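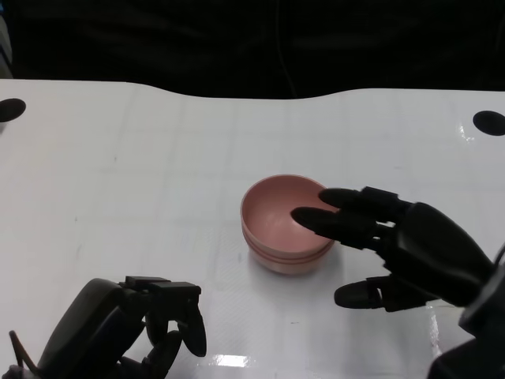 4. Fee Waivers and the Timing of Decisions

4.1 How a request is handled

A person who cannot pay the filing fee in a civil case may ask the court to waive it. In both of the counties we studied, Tirel and Skondach, the request is made on a short form that asks for income, household size, and whether the person receives public benefits. The form is signed under penalty of perjury. No hearing is required if the form is complete and the stated income is below the limit set by local rule. In that situation the clerk may grant the request at the counter.

All other requests go to a judge. The judge may grant the waiver, deny it, or ask for more papers, such as pay stubs or a bank statement. A person whose request is denied has 10 days to pay the fee or ask for a hearing. If neither is done, the filing is treated as though it had never been made.

That last rule matters most to people who are answering a lawsuit. A plaintiff whose waiver is denied can usually file again. A defendant who loses the benefit of the original filing date may find that the time to answer has run out and that the other side has already asked for a default judgment. Birkett made this point in an earlier study of debt cases, and our review of the files supports it.

4.2 The files

We read 241 case files in which at least one party asked for a waiver. Files were drawn from the civil docket only. We left out family law matters, where a different form is used, and appeals, where the request is decided by another court. Sealed files were not available to us.

For each file we noted the date of the request, the date of the decision, who made it, and whether the person had a lawyer at the time. Tirel scans its papers into a case management system called Gokis, which stamps each one with a date and hour. Skondach still uses a hand stamp, and on some papers the stamp could not be read. Where that happened we used the date in the clerk's register. The two dates did not always agree in the files where we could check both — the register tended to run later — so the Skondach waiting times should be read with some care.

4.3 Waiting time

Local rules in both counties say that a request must be decided within 14 days. A request not decided in that time is supposed to be deemed granted. We found few signs that the second half of the rule is followed. In several files the clerk sent out a denial well after the period had ended, and the person paid the fee without objection. None of these people had a lawyer. In the one late denial where a lawyer did appear, she cited the rule in a one-page letter and the denial was withdrawn.

Staff in Skondach told us that late decisions come mainly from requests sent back for more papers. The rule does not say whether asking for papers stops the clock. Tirel treats the clock as stopped and Skondach does not, at least in its written instructions to clerks. A defendant in one county may therefore be on time with the same set of papers, sent on the same days, that would be too late in the other.

4.4 Reasons given for denial

The form has a box in which the judge may explain a denial. It was often left blank. Where something was written, the most common entry was "incomplete," with no mention of what was missing. Tamihana has argued that an entry of this kind does not give fair notice, and that a person who receives it cannot know whether to look for a pay stub or to ask for a hearing. We agree, although the appellate decisions we found do not go that far. They hold only that some reason must be given when the person asks for one in writing, and that the court then has 30 days to respond.

The difficulty is plain when the periods are set side by side. The time to ask for a hearing ends well before the court must say why the waiver was denied. A person who waits for the explanation has lost the hearing. Tirel changed its form in February to include a list of missing items that the judge can check off. The files we read were all opened before that change, so we cannot say what effect it has had. We return to the wording of the list in Section 6.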